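Folding or rolling cotton cloths so they stay flat in a shallow drawer?

Asked by Zinhle Adams, July 2025

I have a pile of plain cotton cloths that get used for dusting, covering and general wiping up. They are all roughly the same weight but not the same size. A few are long and narrow, the rest are closer to square. At the moment they go into the drawer however they come off the line and by the end of the week I can't shut it.

I tried folding them in quarters and stacking them, but pulling one out from the bottom wrecks the stack. I also tried rolling. The rolls come undone as soon as there is any space in the drawer.

The drawer is shallow - a thick stack won't fit. I don't want to buy dividers if I can avoid it. Is there a fold that holds, and do I need to iron them first? I have a table I can use for folding but it is not very big.

Catalina Zapata

You don't need to iron. Shake each cloth hard by two corners, lay it down and push the wrinkles out from the middle with the flat of your hand. That is enough for cotton that is only going in a drawer.

For the square ones, fold in thirds lengthwise, so you have a strip. Then fold the strip in half, and in thirds again. You get a small block that stands on its edge. Stand the blocks in a row from front to back. You can take any one out without touching the others, and a short row can be kept upright with a shoebox lid cut down to size.

For the long narrow ones the thirds come out too thin and floppy. Fold those end to end first, then end to end again, and only then go across. If one end is narrower than the other, start from the narrow end and tuck it inside, otherwise it works its way out.

Check the height before you do the whole pile. Fold one, stand it up, shut the drawer. If it catches, add one more fold.

I sort by color as well. Orange in one row and pink in another, so I know which are for dusting and which are for covering. Pink and orange cloth, draped or rumpled: 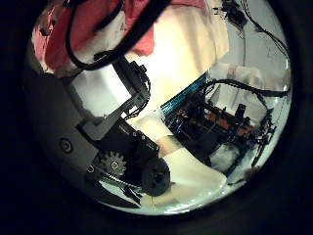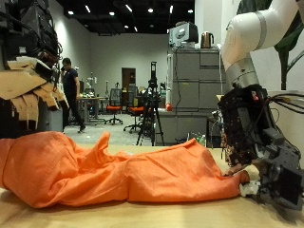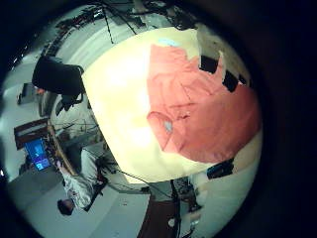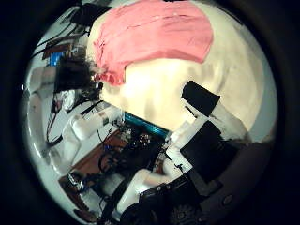 Xiaoqing Fu

The thirds fold works, but I would not stand them up if the drawer is only half full. They lean and then you are back where you started. Lay them flat and overlap them like roof shingles, with the folded edge toward you. It takes up more of the drawer but nothing tips over.

Also, let them dry all the way before they go in. Mine smelled musty all through June and I had to wash the lot again.

Saodah Khoo

just roll them and use a rubber band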